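Why I've Gone Off the Free Bar

by Esperanza Aranda

I've been to a lot of parties this year, and helped run a few of them, and I have an opinion that is going to lose me some friends. I think the free bar has had its day.

Hear me out before you cross me off the list!

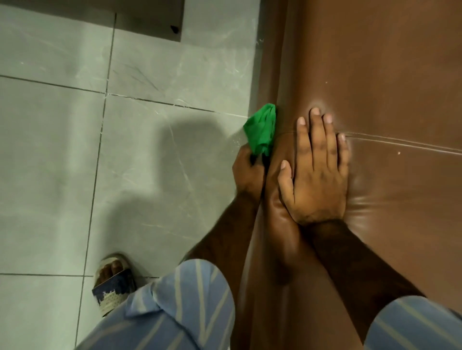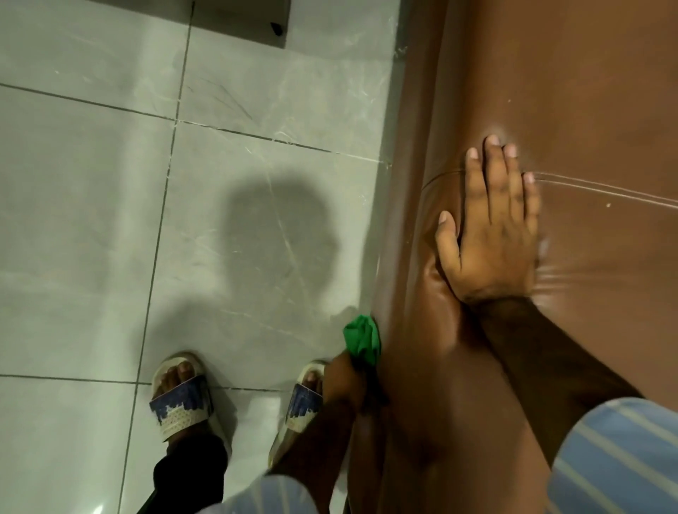

Issue 34 – page 12

My cousin got married last April and the drinks bill came to more than the food, the band and the flowers put together. There were 200 guests. I was the one who sat down with her the week after and went through the invoice, and what struck me (apart from the total, which made her go and stand in the garden for a bit) was how much of it was drink that people had ordered, sipped once and left on a windowsill. When a thing is free you put it down and forget it, and then you go and get another. I do it myself. I did it that night, with a gin I didn't even like.

Now, I know what the other side says, because Houshang Fallahi says it to me every time we work on a party together. He thinks asking a guest to pay for a drink is like asking them to pay for their chair. They've bought a present, they've booked a hotel, they've maybe bought a hat. I do see that. I'd never want anyone counting coins in their good shoes. But there's a lot of room between everything free all night and everyone for themselves, and hosts seem frightened to stand in it.

What I'd do is this. Give people a proper drink when they arrive, a decent one. Put wine on the tables and keep it coming through the meal. Have plenty of soft drinks, nice ones, free from start to finish, and please, more than one jug of warm orange juice for the drivers. Then after the speeches let people buy their own. Say so on the invitation, in plain words, so they've got a card on them. I've seen it done this way at an engagement party for Thịnh Ngô and I didn't hear one grumble – and the dance floor was full by nine.

The money you save is real money, too. My cousin worked out that stopping the free drinks after dinner would have left her with 815 pounds to spend on something else. She'd have had a late supper, she says, bacon rolls and chips, and I think that would have been remembered far longer than the fourth round of something blue.

There's the other thing, which people get a bit prickly about. Free bars change the evening. The older relatives go home early, the parents of small children start looking at their watches, and somebody's uncle takes the microphone off the singer. I like a lively party as much as anyone, but I like being able to hear the person next to me as well.

If you can afford it and you want it, have your free bar and have a lovely time, and I'll come. Just don't do it out of fear of what people might say. They'll find something to say about the parking anyway.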